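Progress note to the Humden program office, 3 February 2026

Most of this period went into one fault, so I'll start there and get to the rest after. Short version: the gripper on the Samum cell kept losing its closing force partway through a job, and on run 457 it let go of a part with the arm still moving. No one was hurt and the part was cheap, but I stopped all runs that same hour.
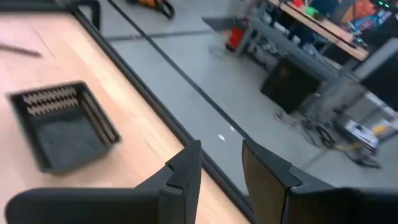 I blamed the finger pads first and wasted two days on them (sorry, that's your money). The real trouble was in our own code. After a brief signal dropout, the controller came back with the force limit set to 30 percent and never told anyone - no alarm, no line in the log, nothing! Fedoruk, who supplied the controller, have reproduced it on their bench and sent us a patch for their side. On ours, the arm now stops dead if the limit it reads back doesn't match the one we asked for.

I've been checking the fix with light, harmless things, crayons mostly. They're a good test, being slim enough that a weak grip ought to show up fast. 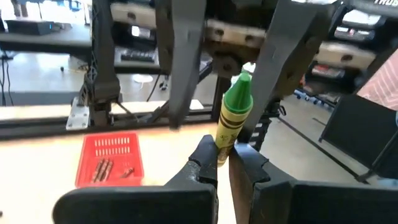

## What's left

- Get through 100 runs in a row with dropouts forced on purpose. I haven't started these.
- Write up the fault for Brisen, who run the same controller.
- The handover demo moves to September. I'd like to keep the budget as it is.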